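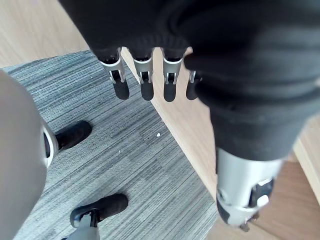

Standing check, wrist camera view. Feet on the carpet, sleeved arm and four fingers above.

Plendlow shared workshop
Walking build, pre-power inspection
Date: January 23, 2022
Sheet 26

1. Floor area clear of tools and cables: OK
Comment: Carpet edge is a trip point for the toe caps. Keep both feet on carpet for the first steps. Tape the edge before the next walking session.

2. Feet and toe caps: OK
Comment: Both caps tight by hand. Staggered stance is fine for standing, square them up before zeroing the legs.

3. Ankle and lower leg fasteners: OK
Comment: Paint marks on the Niseck brackets still line up.

4. Sleeves: NEEDS WORK
Comment: Fabric bunches along the forearm and hangs over the knuckles on one hand. Could get pulled in when the fingers close. Pull back and strap above the wrist. No grip tests until fixed.

5. Fingers, pins and rubber tips: OK
Comment: Moved each one through its range with power off. No sticking.

6. Wrist joint: CHECK AGAIN
Comment: Small screws on the lower side to be retorqued. Use the 2 mm driver, not the ball end.

7. Battery, pack 629: OK
Comment: Strap replaced in May. Connector clean.

8. Emergency stop, wired and remote: OK
Comment: Both tested twice. The remote needs a new cover, Talitz has them.

9. Second person present for power-up: YES

Result: standing only. No walking or gripping until items 4 and 6 are signed off.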